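Visit to the Selier Winter Equipment Works
14 Mar 2021

A delegation from the Murevura public works office toured the Selier plant, where salt spreaders and plow blades are built for municipal trucks. Tae-yang Wang, head of fleet services, led the group.

The tour began in the welding hall. Hopper bodies are cut and joined there, then passed to a wash line before painting. Selier builds more than 300 spreaders each season, most of them ordered before January.
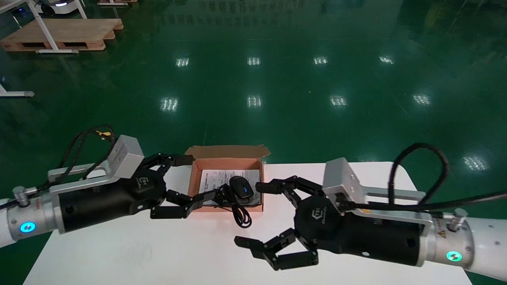
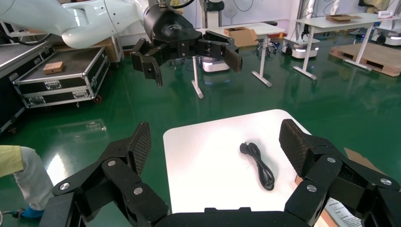
White tables with rounded corners, seen during the visit.

In the test yard, the delegation observed the Cliline spreader working at two settings. Staff spread salt over a lane 40 feet long and weighed the amount collected in trays. The operator changed the spread width from the cab.

The group also reviewed spare parts supply. Orders for chains and spinner discs ship from the Hailu depot within 10 days. The office will submit its written report to the fleet board before the next purchase of spreaders.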